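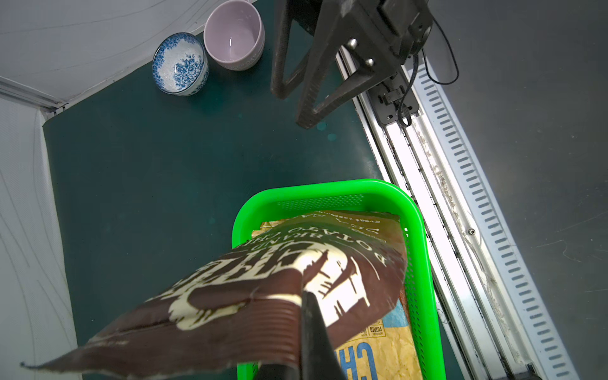
Where should the dishes go when you clear a table that also has food packages on it?
Dishes go to the back of the table first, and packages go in a basket or bin near the front. The dishes are then carried to the sink in one trip and the basket goes to the pantry.

Household Skills, Unit 3: Clearing and Sorting a Table
Tronomside Adult Learning, Gornley site
Last updated: Jan 17, 2021

Bring this handout to the practice session. You will also need the sorting sheet from Unit 2. If you lost yours, copies are in the rack outside room 11.

What this unit covers

Most tables at the end of a meal hold a mix of items. Some get washed, some get put back, some get thrown out. Handling them in whatever order they come to hand means a lot of walking back and forth. In this unit we sort on the table before anything leaves it.

Dishes

A bowl and a cup can stand side by side, as the blue floral bowl and the lavender cup do at the top of this page. Do not stack a cup inside a bowl unless both are plain and sturdy. Porcelain with a painted pattern scratches when the foot of another piece turns against it, and the damage shows most on the bottom, where a motif like the blue rose sits.

Scrape leftovers before moving a bowl. Carry bowls with a hand on each side. Cups without handles are held low on the body, with fingers away from the rim.

"The rear edge" in the drills means close to the edge and fully on the table. If any part of the base hangs over, move the piece in.

Packages

Chip bags, cracker sleeves and similar items go in the basket. A potato chip bag can lie flat in a plastic basket like the green one. Check each bag before you decide where it goes:

Unopened - back to the pantry.
Opened, food left - press out the air, fold the top down twice, clip it, then pantry.
Empty - trash. Shake crumbs into the trash first, never the sink.

Do not put heavy cans on top of chips. Cans get a second basket or are carried by hand.

A basket with mesh sides lets crumbs through. Set it on the table or counter, and wipe under it when you lift it.

Wiping down

Wipe from the back of the table toward you, with a damp cloth folded in four. Turn to a clean side when the first is dirty. Dark tabletops show streaks more than light ones, so follow with a dry cloth. Edges and corner strips collect dust and need a separate pass with the corner of the cloth.

Practice drill

Work in groups of 2. One person sorts and the other watches and fills in the sheet. Then trade places. Each person does the drill 3 times. Speed is not graded. Points come off for a stacked cup, a dish left over the edge, or an open bag put in the basket without a clip.

Learners at the Wallin site use the round tables, which have no rear edge. Pick the side nearest the wall and use that.

Before next time

Clear one table at home using the same order and write down anything that did not fit the groups above. Mail and keys come up every term. We will deal with those in Unit 4.

Related handouts
Unit 2: Sorting Sheet and How to Fill It In
Unit 4: Things That Have No Place
Pantry Shelves, Uto Kitchen Notes
August Session Schedule

Contact: Tronomside Adult Learning, Box 1134, Gornley | Back to top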